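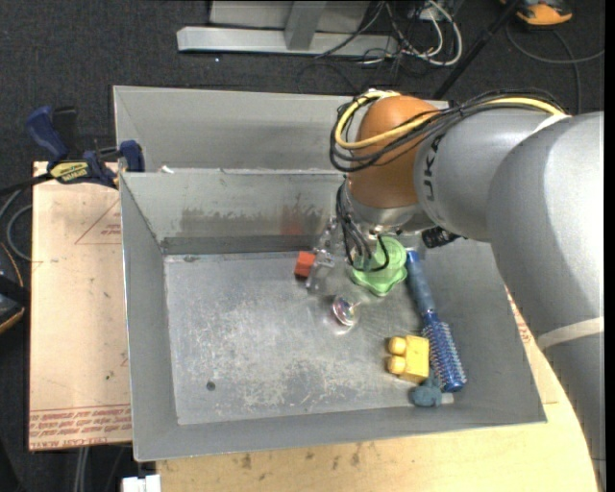 04/10/2026

Dye bench, madder run, second try at the brick red for the Skiststead blankets.

Picking up where the last page leaves off. The skeins had been sitting in the alum overnight and I rinsed them once, lightly, then got the madder going before I'd even had coffee. Weighed out the wool dry at 1,670 grams, which is more than I like to put in the big pot but the customer wants all the yarn from one bath and I can't blame them. Last time I split it in two and the second half came out so much more orange that you could see the join across the room.

Root is the new sack from Filtthorpe. It's ground a lot finer than the old stuff and it gets everywhere (my sleeves, the scale, the inside of the kettle lid, don't ask). I put it in a stocking bag this time and that helped, though I still had grit in the skeins at the end. Next time double bag it. Total madder used out of the sack so far, counting the swatches, is 3,178 grams, so we need to reorder before we commit to anything else red.

Okay, temperature. I'm more and more convinced this is where I went wrong in the fall. My September notes say "kept it at a simmer" and then two lines later "kind of brown, why??" Well, that's why! Brought it up very slowly today and held it at 40 C for the first hour, then let it creep up a bit and shut the burner off whenever it got ahead of me. The burner on the left does not like being low. It either roars or goes out. I ended up lifting the pot onto a brick, which looks silly and works great.

Color at one hour: salmon, pretty, no use to us.
Color at two hours: closer, still pink in the dips.
Color at 3 hours: there it is. A real brick, warm, with none of that liver look.

I added a spoonful of chalk at the start because our water is so soft. The Sodeck recipe says to do it and I skipped it last time out of plain laziness. I can't swear the chalk did it and the slow heat didn't, seeing as I changed both at once (I know, I know). If anybody has a free afternoon, please run two small jars side by side, one with chalk and one without, same heat, and write it in here where I can find it.

Left the skeins in the pot to cool with the lid on. Pulled one out early to check and it dried a good bit lighter than it looked wet, so whoever matches this against the card, wait for it to dry. All the way dry. The Steiner card has two reds next to each other and the wet skein looks like the wrong one.

The bath still has plenty left in it, by the way. I threw in a hank of the gray fleece yarn just to see and it's coming up a sort of dusty rose over gray that I like better than the thing we're being paid for. Saved the liquid in the lidded bucket under the sink. It'll keep a few days, maybe a week if it stays cool in there -- give it a sniff before you use it.

Odds and ends:
The long tongs are bent again. I bent them back.
We're nearly out of alum, enough for one more blanket lot.
pH strips are in the drawer with the labels now, since the old spot was getting steamed.
Washed one skein with the plain soap and the rinse ran a little pink, then clear by the third change. I'd call that fine for a blanket but I want to leave a strip in the south window for a couple of weeks before I promise anything about light.

Still to do: rinse the rest tomorrow, tie on tags before they go on the rack, and copy the heat times onto the inside of the cupboard door.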